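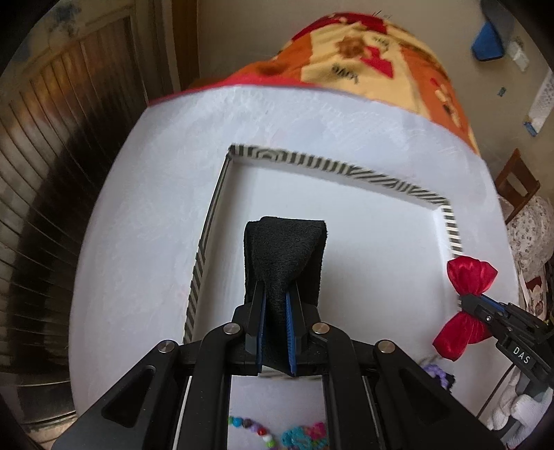

Check the pads before you go anywhere near the pivots, wrote Manolis Stergiou within the hour, and don't tighten all four the same.

Prerport Community > Small automation > Grippers and hand tools

Hand gripper drops folded felt, fine on everything else. Pivots or pads?
Posted by Lenni Savolainen
April 25, 2022
Tags: parallel gripper, pads, linkage, slipping, two-handed

Hi all. Got a pair of hand-held parallel grippers, one left one right, black linkage type, blue pads inside the fingers. Used together at a table for sorting craft bits in and out of a tray. Felt, bows, beads, that kind of thing.

Right one is fine. Left one has started letting go of felt. Folded felt or folded fabric, stands up nicely between the fingers, then about half way across the tray it leans and slides out the bottom edge of the pads. Bow held at the knot, no problem with either hand. Beads no problem. Only soft folded stuff, and only left.

What I've done so far:

Wiped pads with a dry cloth. No change.

Swapped hands, ie used the left tool in my right hand. Still drops it so it isn't me.

Nipped up all four pivot screws on the linkage. Got stiff, fingers stopped opening the whole way by themselves, so backed them off again. Now I don't know where they were to start with. Yes I know.

Counter in Triltitz says 2118 closes on the left since the last pad change. Right one is less but I forgot to write it down before I reset it.

With nothing in the jaws and closed gently the pads look to meet at the tips first, and there's a hair of light lower down. Right one doesn't do this, or not so I can see it.

Spare pads are on order from Postance but they take for ever. Is there a way to set the screws properly without a jig? And is light between the pads a bent finger or just wear? Don't want to strip the thing down on the kitchen table if it's only pads.

Ta
Lenni

Comments on this post

Efthymia Athanasiadis: does the light move if you rock the finger tip with your thumb? if it moves its play. if it stays put its the pad or the finger

Lenni Savolainen: moves a bit. Not all of it goes

Efthymia Athanasiadis: then you've got both, sorry

Lenni Savolainen: great

3 answers

Manolis Stergiou
Accepted

Both, as Efthymia says, but do the pads first. Most of the slipping on soft stuff is pads. Fabric squashes, so the grip is spread over the whole face, and if the bottom half of the pad isn't touching you've got the thing pinched along the top and free to swing. A bow at the knot is hard and small. It'll sit in any old gap. So the fact yours holds a bow tells you nearly nothing, I wouldn't use it as a test.

Pads. You said dry cloth. Not enough if you've been handling felt. Fluff works into the surface and you can't see it. Take a bit of packing tape, sticky side down, press onto pad, peel. Do it till the tape comes off clean. Then damp cloth, plain water, tiny drop of washing up liquid. Rinse cloth, wipe again. Leave open for 30 minutes. No spirit, no nail varnish remover, it makes some pads go shiny and then you're buying new ones anyway.

While they're drying run a fingernail down each pad from tip to heel. If you feel a dip in the middle they're worn. If one corner lifts, the glue's gone at that corner and it folds under when you close on something thick. Lifted corner = new pads, don't bother with superglue, it sets hard and leaves a ridge.

Now the pivots. Your linkage has two near the fingers and two further out on the wide arms. They don't want the same setting. This is where everybody goes wrong, me included, had a pair going like nutcrackers for weeks.

What I do, no jig:

Take the tool off whatever it's plugged into. Hold it fingers up.

Loosen all four till they just turn under light pressure. Don't take them out!! There may be a thin washer behind and it will go under the fridge.

Start with the outer two. Tighten one till the arm goes stiff, then back off a quarter turn. Open and close by hand a few times. Same with the other one. Arms should drop under their own weight if you tip the tool over, without a clack.

Then the two by the fingers. Close the jaws on a folded bit of paper, full length of the pad, hold it shut. Tighten each one while its shut. Stiff, then back off an eighth. The paper is what squares the fingers up, if you do it with the jaws open they set crooked and you get your hair of light back.

Pull the paper out. Should drag the same top and bottom. If it drags at the tip and slides at the heel go round again on the finger pair only.

Dab of paint or nail varnish across each screw head and onto the arm when you're happy. Next time one creeps you'll see the line is broken. Would have saved you the "where were they" bit.

Do not use threadlock if you've not used it before. If you have, the weak one, and only a touch on the thread.

Then test on felt, folded how you normally fold it, lifted straight up over the tray and held. Not waved about. If it holds still while you slowly count a minute, move it side to side.

If after clean pads and the paper trick there's still light that doesn't move with your thumb, finger's bent or the pad was stuck on squint. Put the finger against a steel rule and look.

Comments

Lenni Savolainen: tape came off GREY. Both pads. Embarassing

Manolis Stergiou: everyone's does

Lenni Savolainen: which way do you fold the paper, does it matter

Manolis Stergiou: fold once, lengthways, fold towards the palm. Doesn't matter much. Same paper both tools so they match

Evangelia Kouris

Agree with most of the above, would add some bits about the setup not the tool.

If the two tools work over one tray then check them as a pair. People set up the bad one until it's right on its own and then it doesn't match the other, and you end up squeezing harder with one hand without noticing. I keep one folded square of felt in a bag just for this. Same square, left, right, left again. When it starts sliding in one, that one gets done and the other gets looked at the same day.

Grab height. With folded cloth you want it well down in the fingers, folded edge towards the heel, loose ends up. If there's a lot sticking up over the tips it's top heavy and any play in the linkage shows up as a wobble. That's not a fault as such but it'll make a half-worn tool look like a fully worn one. Try a smaller fold before you blame the screws.

Tray. Rim with striped tape is good, you can see where you're about to clip it. But do look at whether you ARE clipping it. Knocking the finger ends on a raised rim is what shifts pads and slackens the front pivots, I reckon more than the closing does. If the tape's got nicks on one side that's your answer. I lift straight up till clear then go across.

Loose beads and small bits under the tool. Put them in a pot when you're doing cloth. One got into my linkage once, sat behind the arm, and it took ages to work out why it wouldn't shut. Have a look down through the gap in the frame with a torch before you tighten anything, seriously.

Counts: I wouldn't go by the Triltitz number alone. It counts closes, any close, including you fidgeting. Write down on a bit of card the date, which tool, what you did. Mine says things like "L front pair, eighth back, ok" and nothing else. Check pivots when you check pads, don't let them drift apart.

Re bent fingers, please don't bend it back in a vice. Mitsotakis-Vlachou sell fingers singly if you ask, they aren't on the price list. Ring don't email.

Comments

Loukia Karras: the folded edge thing, I'd always done it the other way up. Going to try

Evangelia Kouris: depends on the cloth a bit. stiff felt doesn't care

Manolis Stergiou: fair point on the rim. Hadn't thought of that one

Loukia Karras

Had the same, I just wrapped a wide elastic band round each finger over the pad and it gripped fine. Cheap and took two minutes. You do lose a bit of opening. Bands perish so change them when they go sticky.

Comments

Manolis Stergiou: ok to get you through an afternoon but the bands hide the wear, and if the fingers aren't square they'll still not be square

Loukia Karras: it was ok for me

Evangelia Kouris: bands left a mark on my light fabrics, watch out for that

Update from Lenni Savolainen

Right. Did tape, wash, dried them, then the paper thing. Outer pair was miles too tight on one side, my doing. Finger pair, one of them was loose enough to turn with my nail. Went round twice on those. Two pads, one had a corner up on the heel end which I'd missed completly, so that's going when Postance finally send.

Felt holds now if I go low and don't rush. Still leans a tiny bit if I pick up a big fold. Light's nearly gone, what's left is by the lifted corner.

Also there were nicks in the tape. Left side. So thanks Evangelia, that's me told.

Nail varnish on all four heads. Only had glitter.

Will post again when the new pads are on. Is there a knack to getting them on straight or do I just eyeball it?

Comments

Manolis Stergiou: soapy water on the finger first if they're the peel type and the maker's sheet doesn't say otherwise, you can slide them for a few seconds. Close on paper, leave shut overnight

Efthymia Athanasiadis: do the two pads on one tool together, don't mix old and new

Lenni Savolainen: will do. Both then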